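## 3. Demonstration collection

### 3.1 Setup and operators

All demonstrations were collected by remote control. The operator wears a headset and holds one controller per hand; wrist pose is mapped straight onto the arm, finger trigger onto the gripper. No scaling, no smoothing beyond what the Lometach driver already does. We tried hand-guiding first (grabbing the wrists and walking the arms through the motion) and dropped it early. Works fine for one arm. With two arms the person doing the guiding stands exactly where the cloth needs to go, and ends up in the head view for most of the episode.

Two operators, L. Aguiar and A. Murakami. Both had prior hours on the rig, neither had done curtains before. We kept 447 episodes after filtering. Filtering rules are in 3.4.

Control is relative — pressing the clutch re-zeroes the hand against the current gripper pose, so an operator can rest their arms mid-episode. Clutch pauses show up in the raw logs as flat stretches. We trim anything over 3 seconds and leave the short ones in.

### 3.2 The curtain task

Three phases: approach, grasp, draw. The robot starts facing the window, arms lowered. Operator brings both grippers up with the fingers open, closes one on the cloth near its free edge, then draws it sideways along the rail. The other arm is there to hold fabric back or take over the grasp when the first one runs out of reach. We did not tell operators which arm to lead with. Aguiar nearly always leads with the arm closest to the fabric; Murakami switches depending on how the folds hang.

Cloth is the obvious difficulty, but the approach turned out to be where most of the operator time goes. From the head view it is hard to judge how far the fingertips are from a hanging fold, and the folds shift when touched. Operators told us they wait for a visible dent in the cloth before closing. A policy trained on these demos picks up the same habbit, see 5.2.

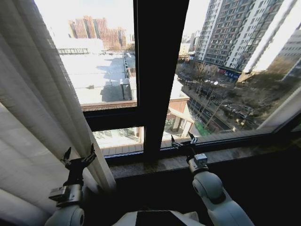

**Figure 2.** Head-camera view in the curtain task. Both grippers raised and open, left one in front of the curtain, right one in front of the glass.

The second difficulty is light. We recorded in daylight on purpose, at different hours, and did not lock exposure. Bright sky pushes parts of the view to white, and fabric with light behind it loses most of its texture while the shaded folds stay grey. Operators coped by moving the head a little before committing to a grasp. We left these head motions in the data. An earlier pass removed them as "non-task motion" and the resulting policy was clearly worse at finding the edge of the cloth.

Glass is the third. A gripper that misses the fabric may carry on into the pane. We set a soft force limit of 8 N at the wrist for this task only; when it trips, the arm goes compliant and the headset buzzes. The operator can back off and continue. Episodes with a trip are kept and flagged, not thrown away — recoveries are useful, and there weren't enough of them to begin with.

### 3.3 Protocol

Each session ran as follows.

- Curtain reset by hand to a start position drawn from a short list.
- Operator calibrates the controllers, arms down.
- Episode starts on a foot pedal, ends on the same pedal.
- Success marked by the operator right away, then checked against video by the other operator.

Disagreements on success were few and almost all about the same thing: is a curtain that is drawn but bunched at the sill a success? We decided yes. Vernstead uses a stricter rule in its fabric protocol, so our success rates should not be lined up against numbers obtained under it.

Practice episodes do not count. Each operator did a block of practice until they said they were comfortable, which is a loose criterion and we'd do it diferently next time. Murakami's early kept episodes are visibly slower than her later ones.

### 3.4 Filtering

Dropped: episodes with lost tracking on either controller, episodes where the cloth came off the rail, episodes where a person crossed the head view. Kept: failed grasps followed by a second try, force-limit trips, long hesitations. Labels for grasp onset come from gripper current, then corrected by hand in Cundis where the threshold fired on an empty close.

For the small-data runs in Section 5 we use a fixed subset of 200 episodes, balanced over the two operators and over start positions. Same subset everywhere, including the Uçar baseline. Resampling per run would have been better; compute did not allow it.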